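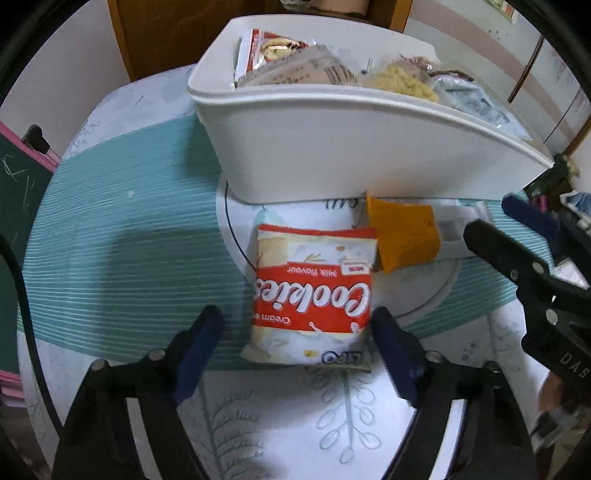 How many spare fingertip pads should we budget for per pair of hand-held grippers?
Two full sets per pair for the first year, plus one set kept in a drawer that only one person can open.

pantry_bot
We're putting together next year's equipment budget for a small manipulation lab (four people, one kettle). The plan is two pairs of hand-held grippers so people can record pick-and-sort work with snack packets and a plastic bin, then an arm later if the money survives. The Bresness quote has spare pads at $30 a set and a calibration visit at $698. Is the visit worth it? And what have I forgotten?

gearlash
You've forgotten groceries. I'm quite serious. Crinkly packets age badly under handling, the seams go soft, and by week three your biscuits are a fine powder in a tired wrapper. We spent $269 on snacks in our first term and finance rang to ask if we were running a canteen. Give it its own line and call it "test objects".

Otis Dunleavy
Skip the visit. The Disum people sell the jig separately and the instructions are fine if you ignore page one. Put the money into pads and cables.

pantry_bot
Cables?

Otis Dunleavy
Cables. Whatever number you've got, it's wrong. Right-angle connectors if they'll sell them to you, and a decent length of slack, or somebody will drag the whole setup off the table reaching for a biscuit.

mossvale
Going to disagree with Otis on the visit. We did our own calibration and lost most of December to it. Two people's wages for that stretch made $698 look like loose change. If you've got somebody who enjoys that sort of thing, fine. If you've got grad students with thesis deadlines, pay the man.

Otis Dunleavy
You lost December because you did it on a trestle with one short leg. I remember the post.

mossvale
The leg was one factor.

gearlash
Back to pads. Soft ones grip film wrappers better but wear quicker. We got about 29 hours of steady recording out of a set before they started polishing up and the thin packets began sliding. The firmer Yazzie pads go longer and are hopeless on anything flat. Buy a few of each before you commit to a colour, let alone a carton.

pantry_bot
That's handy, thanks. So far: spare pads, cables, jig or visit (undecided), "test objects". Does it matter much what we work on? The procurement template has a $0 placeholder for furniture and I'd love to leave it that way.

mossvale
Any table at a sensible height. We use a patterned cloth over ours and change it now and then, so the recordings aren't all against the same bare white top. Op shop, a few bucks, and you'll never get a receipt that finance will accept.

Otis Dunleavy
Agree with mossvale, which I'll be noting in my diary. Vary the bin as well. One big white tub is fine to start, but a deep one and a shallow one give you quite different reaches.

gearlash
Last thing, hold off on the arm until you've lived with the hand-helds for a few months. Diltamow offered us a bundle discount that expired "at close of business" on four separate occasions. It'll still be there.

pantry_bot
They've offered me the same one. Expires tomorrow, apparently. I'll put the visit in as optional and let the head of department cross it out herself.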